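Best way to store saved tomato seeds?

Costel Dimitrov
I saved seeds from my Brenuvley tomatoes in July and they're still in an old envelope. Will they sprout this spring?

Vittoria Bortolotti
Oh, they should be great! Tomato seeds keep for years if they stay dry – mine were 5 years old and came up like crazy. Once they're fully dry, I move them to a zipper bag, squeeze the air out and

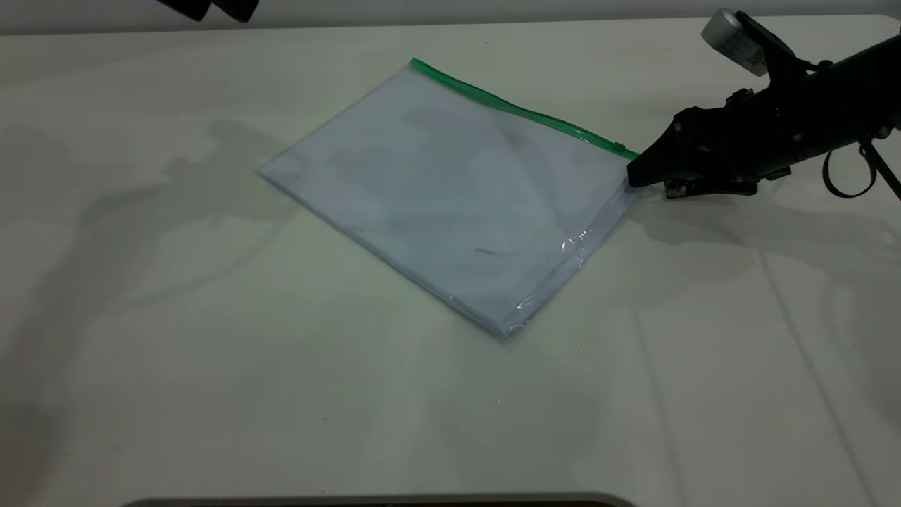

tuck it in the back of the fridge. Write the variety on it too!

Ionescu818
Mine live in a drawer. Works fine.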